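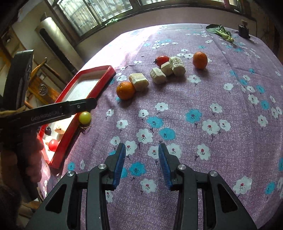
Lawal Oyewole wrote in to ask whether the shrinkage column means the long side or the short side, and said he had been reading it as the long side the whole time. It means the long side. The short side has its own column as of the June release, and the old column name has been changed so the two can't be mixed up.

Oker: a record of washed table linens

Oker is a small table of measurements and notes on tablecloths, runners and napkins used at home and washed in ordinary machines. It covers 249 items and more than 1000 washes. It was put together by Ibrahim Oyewole, with items and notes sent in by relatives, neighbors and a few people who found the project through the Wollow sewing forum.

What is in the files

items.csv has one row per item. washes.csv has one row per wash, linked to the first file by item_id. notes.txt holds longer remarks that did not fit in a cell. There is no header row in notes.txt; each entry starts with the item_id on its own line.

Both tables together have 16 columns, counting item_id once. The ones people ask about are:

item_id – a short code, never reused, even when an item is dropped.
kind – tablecloth, runner, napkin or placemat.
fiber – what the label says. If the label is gone, this reads "unknown", even if the owner is fairly sure.
finish – plain, coated or unknown.
print – yes or no. Woven patterns such as checks count as no.
long_change and short_change – difference from the first measurement, in millimeters. A minus sign means the cloth got smaller.
fade – a grade given by eye against a folded corner kept out of the light. Graded by the owner.
water – cool, warm or hot, as set on the machine.
dried – line, machine or flat.
stain – the owner's word for it, in lower case. "sauce" and "tomato" have not been merged.
stain_left – yes, no or faint, judged after drying.

How items were measured

Each cloth was laid on a table or a clean floor, smoothed by hand and measured along the hem. Ironed cloths were measured after ironing, and the ironed column says so. Anything with lace or fringe was measured to the edge of the solid cloth. Early rows from Sani were measured to the tip of the fringe; those rows are marked with an f in the flags column and should be left out of any shrinkage totals.

Spin speed is only recorded for the machines that show it. Most of those were set to 1000 rpm. A blank means the machine has no display or the owner did not write it down, so please do not fill blanks with the usual value.

Known problems

Coated cloths are few, and most of them were wiped down between meals and seldom washed. The fade grades for them are not worth much.

Several owners washed a new cloth once before measuring it. The prewashed column catches the ones who told us. Cotton shrinks most in its first wash, so a prewashed cotton item will look more stable than it is.

The fade column depends on who did the grading. Comparing one owner's grades with each other is fine. Comparing across owners is shaky, and we would not publish a figure based on it.

Dish soap, stain sticks and soaking are all lumped together under pretreated. Splitting them is on the list for the next release – the notes file already has enough detail for about half of the rows.

Two napkin sets were entered as single items. They are still in the table with the flag s.

Changes in the June release

Added short_change. Renamed shrink to long_change. Fixed a run of rows where warm had been typed into the dried column. Removed one placemat that was entered twice under different codes. The Urkier rows now have fiber filled in from labels sent by the owner.

Use

You may copy, change and share the tables, including for paid work. Please name Oker and say which release you used. Owner names are not in the files and we will not hand them out.

Corrections are welcome. Give the item_id, the column and what it should say. If you are adding a new cloth, measure it before the first wash if you can, and send the label wording exactly as printed, including odd spellings.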